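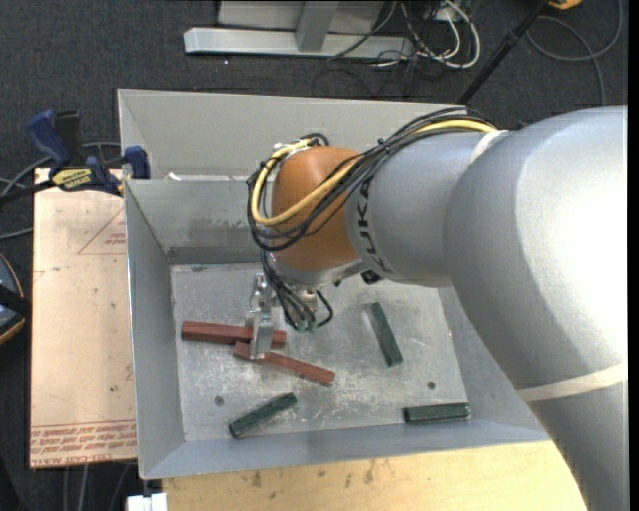
Print this page
E-mail this article

3.2 Placement of the blocks

Bar-shaped blocks were chosen for the Helulcombe trials as they come to rest in few ways but at any angle. Two colours were used, a reddish brown and a dark green. Before each trial the blocks were tipped into a rectangular sheet-metal bin from a shallow tray and left as they fell. Layouts in which a block stood on end were discarded and tipped again. Of 200 layouts prepared at Bistlow in December, 183 were kept.

Figure 2 shows a layout with five blocks, in which the two red blocks lie close together and the three green ones are spread over the floor of the bin. We call such a layout mixed – one close pair, the remainder separate. Mixed layouts are of interest because the free space around a block differs greatly within a single bin. Following Raudsepp, the angle of each block was taken along its longer side, relative to the front wall.

The bin floor was not repainted between trials. Scuff marks on the bare metal were left in place, and their effect on the measured angles is treated in Section 7. The tray and the record sheets were supplied by Futotier.

Print this page
E-mail this article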